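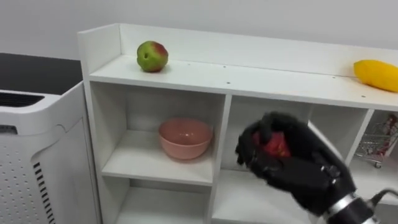 Chapter 4
Soil Before Seed

Most new gardeners start with a list of plants. They pick what they like to eat or look at, buy the seed, and then find a place to put it. This chapter takes the steps in the other order. Before you choose a single plant, you should know what kind of soil you have, how fast water moves through it, and how much of it there is above the hard layer that roots can't get through.

In Chapter 3 you drew a map of your plot and marked the hours of sun on each part of it. Keep that map handy. You will add soil notes to it as you work through the exercises in this chapter, and you will need the finished map again when we get to crop rotation.

What soil is made of

Garden soil is a mix of mineral grains, dead plant and animal matter, water, air, and living things. The mineral grains come in three sizes. Sand is the largest and feels gritty. Silt is smaller and feels like flour. Clay is the smallest, and feels sticky when damp. The share of each one is called the soil's texture. Texture changes very little over a gardener's lifetime, and digging in a few bags of sand will not turn clay into loam.

Structure is a different matter. It describes how the grains hold together in crumbs and clods, and it can change in a single season. Compost improves it. Walking on wet beds ruins it.

A case from Stulthorpe

Myung-ja Lim took over two plots at the Stulthorpe community garden in January. They lay side by side and looked the same from the path. She planted both with the same onion sets that spring. The Hoxha plot, named for the family that had worked it before her, gave a good crop. The Lullby plot gave small bulbs with thick necks, and many of them rotted in storage.

Her notebook entry for 2022-05-05 records a drainage test on both. She dug a hole in each plot, filled it with water, let it drain, and filled it again. The second filling was gone from the Hoxha plot in 40 minutes. In the Lullby plot it took 151 minutes. A spade test then showed a packed layer under the Lullby plot – the old line of a cart track, as an earlier map of the garden confirmed.

She did not give up on the Lullby plot. She loosened the packed layer with a fork, spread compost on top, and moved her onions next door. We will return to her notes at the end of the chapter, where you will be asked to plan the next year's planting for both plots.

What you will learn

By the end of this chapter you should be able to judge soil texture by hand, run a drainage test and read the result, find a packed layer with a spade or a metal rod, and take a mixed sample for a lab. Lab reports are covered in Section 4.4.

Terms to know: texture, structure, loam, hardpan, drainage, organic matter, pH.

4.1 Judging texture by hand

Take a handful of soil from below the surface and pick out the stones and roots. Wet it slowly, working it with your fingers, until it holds together like putty. Then squeeze it between your thumb and first finger to make a ribbon. Sandy soil will not form a ribbon at all. Loam makes a short one that breaks under its own weight – clay makes a long one that bends before it breaks. Write the result on your map, and repeat the test in each bed.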